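Working Papers / Home & Daily Life

October — by the Corkalberg household water group

4. What people told me about hard water

I went into the interviews expecting to hear about kettles. Everybody with hard water has a kettle story, and I had my recorder ready for them! What I got was mostly talk about bathrooms, and after the first few visits I rewrote my question sheet so the bathroom came first and the kitchen came last.

The sample was 43 homes, all on the Corkalberg supply, and I visited each one in the evening when people were back from work. I asked them to keep a cleaning diary for 7 weeks before I came over. The diaries were uneven (one was kept on the back of a seed catalog, which I loved), but they were good enough to tell me how often people wiped, scrubbed or descaled, and what they used to do it.

The pattern I kept running into was a gap between what people said and what they wrote. Folks in the Irudmont end of town told me they hardly ever thought about limescale. Then I'd read their diaries and find vinegar on every other page. People on the Lehtinen side complained a lot more and cleaned a bit less. I don't have a tidy explanation for this. The pipes on the Lehtinen side were replaced in 2000, and several people still talked about that work as if it should have fixed the hardness, so some of the grumbling may be old disappointment — but I didn't ask about it directly and I wish I had.

Stone counters came up over and over. Owners of marble were nervous about acid, and they should be, as vinegar and lemon will dull a polished surface. They had worked out their own rules: a soft cloth, plain soap, dry the area behind the faucet at night. Two of them had bought the Zuna filter jug and were filling the basin from it for shaving, which seems like a lot of trouble to me, though they were very happy with it. The spot behind the faucet matters more than the bowl itself, going by the diaries, as that's where people said water sat longest (Figure 1).
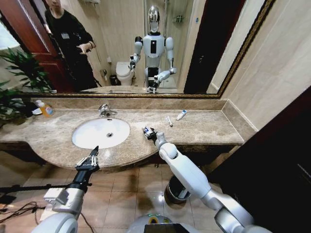
Figure 1. Marble vanity top with an undermount sink and single-lever faucet set at the back.

4.1 Who does the wiping

I left this question until the end of each visit, and I'm glad I did, as it was the one that got couples arguing. In most shared homes one person kept the diary and a different person did the cleaning.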